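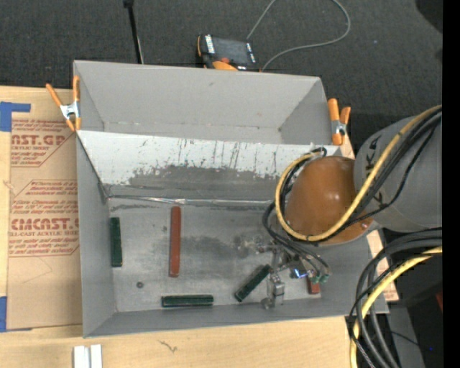
Questions people keep asking me about the picking arm

I run the kitting bench at Stemby and I've been asked most of these at the kettle, so I've written the answers down. If yours isn't in the list, come and find me.

Is anyone losing their job over this?

No. There were six of us on kitting before the arm and there are six of us now. What has changed is who does what. Nermin Avcı used to spend whole shifts picking blocks out of bins, and she now does the final check and trains new starters. She's had her grade looked at too, which took far too much nagging from me.

So what does the arm do all day?

It picks blocks out of a bin, one at a time, and places them in the kit tray. The target is 2,000 picks a shift. Its best so far is 2,979, though that was a long run of one kit with no changeovers, so please don't quote it at me when we've got short orders on!

Is it faster than us?

On a good day, no. Po-yen Choi can beat it over an hour without breaking a sweat. But it goes at the same pace at four in the afternoon as it does first thing, and my wrists certainly never managed that.

What does it struggle with?

Blocks lying right up against the wall of the bin, mostly. The fingers need a bit of room either side. Stacked blocks can be a pain as well – it sometimes goes for the lower one. If it gives up three times it stops and calls someone over, and you shift the block and press resume.

Do I have to learn programming?

You don't. You need to know how to stop it, jog it clear and start it again from the pendant. Hsiu-ying Chiang runs the training in the small meeting room and it takes a morning. She was dead against the whole thing in August, by the way, so she's a good person to moan to.

Can I reach into the bin while it's running?

Please don't. Stop it first, every time, even for one block.

Is somebody counting my stoppages?

The arm logs its own stops, and the log doesn't record who was on shift. Ruairí Keogh asked for that in writing before we agreed to the trial, and a copy is pinned up by the lockers.

What don't you like about it?

It's a bit quieter socially. We used to chat over the bins and now we're more spread out, so I've asked for the check bench to be moved closer. Still waiting on that one.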